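This site uses cookies to keep you signed in and to count visits. Accept / Manage settings

Irnier Town Talk > Council and Elections > Brandão's newsletter, who paid for it?

millrace39
Got the fall newsletter from Councilwoman Raquel Brandão on Saturday. Eight pages, glossy, and her face is on six of them. The town seal is on the front. Does anyone know if this came out of the council mailing budget or her own campaign money? The election is in November and this reads like a campaign flyer to me.

kandum_road
Council budget. Each member gets a mailing allowance and it has been that way for years. Yoga Nugroho sent one in the spring and I don't remember a thread about it.

millrace39
Nugroho's was one sheet, black and white, with the trash pickup dates on it. He also isn't up for reelection.

PorchLight
I'm in her ward and I liked it. The page on the Kandum Road drainage work was the first time anyone told us when the street would be closed. If she wants to put her picture next to that, fine.

tully_b
The drainage work was voted through by the whole council. She was one of seven. The newsletter says "I delivered." Look at page three, she's shaking hands with the state senator in front of a pipe. He had nothing to do with it either.

kandum_road
She did bring the motion, to be fair. The minutes are on the town site under September. Nugroho seconded it.

tully_b
OK, I'll give her the motion. The wording still bothers me.

millrace39
I called the clerk's office this morning. They printed 3,000 copies and the cutoff for council mail is 39 days before the election. It went out ahead of the cutoff, so it's within the rules. She was polite about it and said I'm not the first to call.

PorchLight
So it's within the rules. Can we move on to the garage vote?

tully_b
Within the rules and a good idea are two different things. I'd like the cutoff moved back to Labor Day. I plan to say so at the next meeting if I can get a slot in public comment -- they only take sign-ups until 6:30.

Jatidach_Jim
Agree with moving the date. I'd also put a limit on photos. The county does it, one photo of the member per mailing. As for the garage, I went to the open house at the public works building on Jatidach Street and the floor is plain concrete, scuffed up but I saw nothing wrong with it. I don't see why resurfacing it has to be voted on before the election.
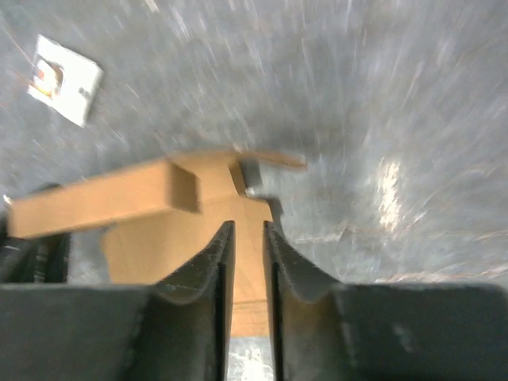
Gripper over the concrete floor.

kandum_road
The quote expires, that's why. It was in the packet. You can argue they should ask for an extension, but there is a reason for the date.

Jatidach_Jim
Missed that in the packet. Which page?

kandum_road
Near the back, after the snow removal contract.

PorchLight
The open house was well attended, by the way. The sign-in sheet had 140 names when I left. More than I've ever seen at a council meeting.

millrace39
Back to the newsletter for a minute. I wrote to Brandão and she answered the same day. She says the photos were picked by the print shop from a folder her office sent over. I don't think that gets her off the hook but I said I would post her answer, so there it is.

tully_b
Somebody in her office approved the proof.

PorchLight
Probably. I'm still voting for her.

Comments from readers (3)

Dale R.: We're on the Irnier line, across from her ward, and got two copies. Who do I call to get off the list?

M. Osei: Clerk's office, they took me off in a day.

Bev: I'd rather have the trash dates.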